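Nerton Evening College
Light and Seeing, Unit 3: How the eye copes in the dark

Welcome back! Last time we followed light through the cornea and the lens and left it hanging at the retina. Now we get to my favorite part of the whole course, what happens when there's hardly any light to work with.

Rods and cones

Your retina has two kinds of cells that do the main work of seeing. Cones handle bright light and color, and most of us have three types of them, each tuned to a different range of wavelengths. Rods are far more sensitive, and there are a great many more of them, but they can't tell one color from another. That's why a red sweater goes dull and dark at dusk while a blue one seems to hold up much longer (try it at your own closet!). The shift has a name, the Purkinje effect, and you should know it for the quiz.

The very center of your gaze has cones packed tightly together and no rods at all. Look straight at a faint star and it vanishes. Look a little to one side and back it comes. If you do the walk out to the Jorkent overlook with us, we'll practice this until your neck hurts.

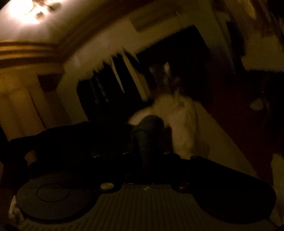

Contrast matters even more than brightness once the light drops. The eye is built to compare one patch with the patch next to it, and cells in the retina boost the difference wherever two patches meet. A small shiny spot on a dark surface will therefore grab you long before you've worked out what the surface is. Look at the two round silver bolts: each catches only a faint highlight, yet against the dark plate they stand out right away. Fine texture is harder. Rods pool their signals, so you gain sensitivity and lose detail, and closely spaced lines melt into a single gray in very weak light.

Getting used to the dark

Cones adjust first and then level off. Rods take much longer, because the pigment inside them has to rebuild after bright light has bleached it. In the Cidon lab we'll sit for 50 minutes with the lamps off and sketch a threshold curve as we go. You should see a clear kink in it where the rods take over. It's a lovely thing to find in your own data!

Please keep phones in your bags for this one. One quick look at a bright screen sets you back a long way.
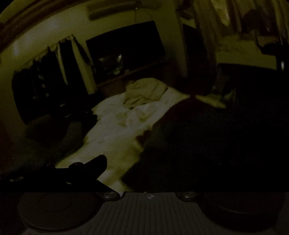
Fig. 2. A dimly lit bedroom. The pale sheet on the bed makes dark shapes in front of it easy to pick out.

For next time

Read the MacRitchie handout on pupils and glare, both sides. Then, at home, turn off the lights in a room you know well and write down which objects you can make out first, and which colors you'd swear you can see. Check those with the lights on. Memory fills in a lot of color, so expect a few surprises, and bring your list to class.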